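3.2 Self-reported cleaning and household water use

The Zumulard survey asked 443 households how often they rinsed the bathroom sink, and how long the tap ran each time. We doubt that the second answer means much. People are poor judges of short intervals, and the form offered only whole minutes - a strange choice for an act that may last a few seconds.

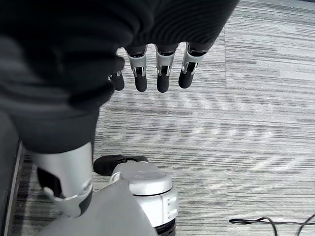
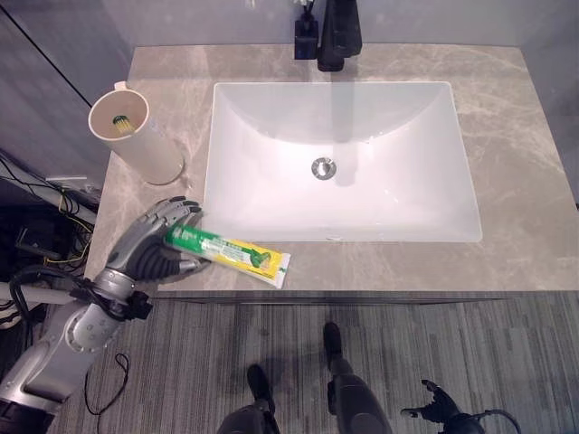
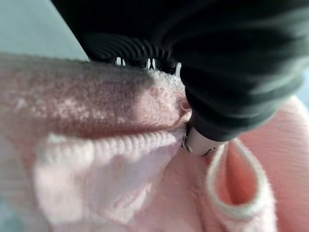
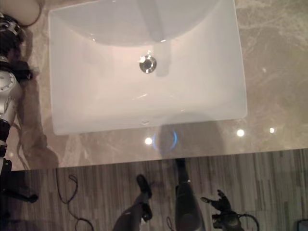
Figure 3. Bathroom setting. The second and fourth panels show the sink from above, with its chrome drain.

3.3 Problems with the published estimate

The Virkari report turned these answers into a yearly saving for each home. To do so it assumed one flow rate for every faucet, although only 184 of the households had a meter reading to check against. Where we could compare the two, the claimed use and the metered use had little to do with each other.

A follow-up in Aguirre was meant to settle the matter. It covered 16 homes, all of which had asked to take part, and it ran through April alone. We can't see how a month of data from willing households supports a claim about a whole town, let alone a year.

The Clurneck model repeats the same figure and cites the report as its source, so it shouldn't be counted as a second finding. Raising the sample to 500, as its authors suggest, would narrow the error bars without fixing the question that was asked. Until the flow is measured at the tap, we treat the saving as unproven - and we leave it out of the totals in Section 4.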